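Notebook, Liltham bench
Dec 25, 2021

In on my own for most of today, with Bleddyn turning up after lunch because his oven had packed in. Quiet building, so a good day to go back over the hand-shown runs before anyone adds more to the pile.

Where we are. Adaeze wants 800 runs on the soft item task before we train again. We have 200 from August that I trust, plus whatever Severyn and Kristýna have put in since. I'm still not convinced the number is the problem. The last policy trained on the August set closed on thin air whenever the item was turned away from the pose we usually start with, and I don't see how four times as much of the same pose cures that.

Went through 59 of the newer runs at half speed. Things I didn't like:

- Whoever is driving pauses just before closing. You can see the fingers hang there while the person makes up their mind. We are teaching it to dither. Trimming the pauses afterwards is possible but then the timing between arm and fingers is made up by us.

- Grips on the yellow item are nearly all low down, on the folded part. It's the easy place to grab. The smooth upper part hardly gets touched. If the policy learns "go for the wrinkles" it will be useless on anything without wrinkles.

- Shine. The wrist view gets a white streak down the yellow and I suspect the network is using it. Turn the lamp and we'll find out. Severyn says no, I say try it.

- Hands. People leave a hand by the table edge and it shows in the wrist view. Kristýna thinks it will wash out with enough data. Maybe. I'd like to see a test with and without before I believe it.

Also the Zeng controller. Everyone says it is nicer than moving the arm by hand. Nicer for the driver, yes. Bleddyn and I did three runs each way this afternoon and mine by controller were slower and clumsier than mine by hand. His were the other way round, so that settles nothing, and three is too few anyway. Logged them under Clarau, separate folder, please don't merge.

One thing to do with squeeze. We record finger position and no force. With a soft item the fingers can stop at the same width with a good hold or a poor one, and the recording can't tell you which. I asked about this in August and was told position would be enough. Still asking.

Plan for next session: fixed start poses off a list, drawn blind, so the driver can't pick the comfortable one. At least a third of grips on the upper part. Lamp moved between blocks. I'd take 200 of those over 800 of what we've got.

Left the arm parked and the controller on charge. Still from the yellow item runs stuck in below.

Comments (3)

Adaeze Fashola
Fine with the blind start poses. Not fine with stopping at 200. Can we do both and compare?

Severyn Vasylenko
The pauses are mostly mine, sorry. The view lags on the Flirkis screen and I wait for it to catch up. I still say the shine doesn't matter.

Hanyu Cao
Force: there is motor current in the raw logs, we just never export it. Noisy, but have a look before you ask for new fingers. 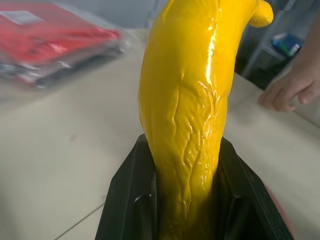 Wrist view, yellow item held low, on the folds. Hand at the right.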